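How do fan votes get counted for a tag team title match?

Priya Mahmoud
1/14/18
Hi all! My son and I voted for the Enska Twins to get the title shot at our local wrestling show (we were so excited), and the site said they had 745 votes to 731 for Londoño and Jikmont. Then at the show the other team came out! Did we miss something?

Zelto
Hello Priya, and welcome! Online votes are only part of it. They add the paper ballots from the door, and there were 287 of those that night, so a lead of 14 can vanish awfully fast. I was sad too, I love the Twins.

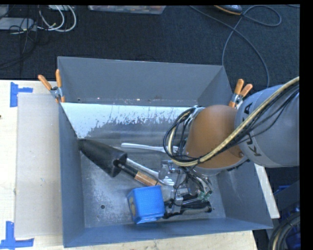 ringside_grandma
Paper ballots are the way to go if you can get there early, dear. Bring a pen and press hard, and do fold yours only once. My grandson voted by phone in April and it never went through, poor thing, so now he comes along with me. He'd be happier still if they had a KUKA arm like that one reaching into a big metal bin to draw the door prizes, and I suppose I'd clap for it myself.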